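Household packaging and the Dorbridge bin survey
Student project report, Hawthorne building, May 16, 2023

Our project looked at what people in Dorbridge and Kindton throw away at home. We sent out 500 forms in December. Small scraps of paper and film were the items people were least sure how to sort. 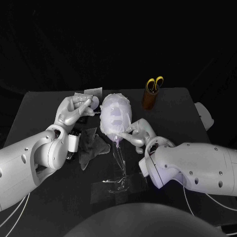
Results

The forms listed 2,099 items, and 937 of them were packaging. Kindton homes recycled more card – Drorkley was left out as its forms came back late. Bathroom waste was mostly put in the general bin.
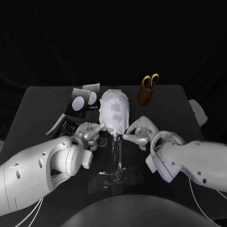
Fig. 2. A sheet face mask with gel dripping from it.

Party waste was a separate question on the form, and only 10 homes filled it in. Most of them put everything in one bag. A balloon tied at the neck, as in Fig. 3, was usually listed under plastic, whatever it was made of. We would word this question differently next time.
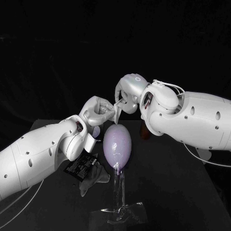

Food waste gave us the clearest answers. Homes with a kitchen caddy used it most days, and the main complaint was the smell in warm weather. Several people wrote that they reuse bread bags as liners and close them with a knot, much like the one at the neck of the balloon. The council leaflet does not mention liners.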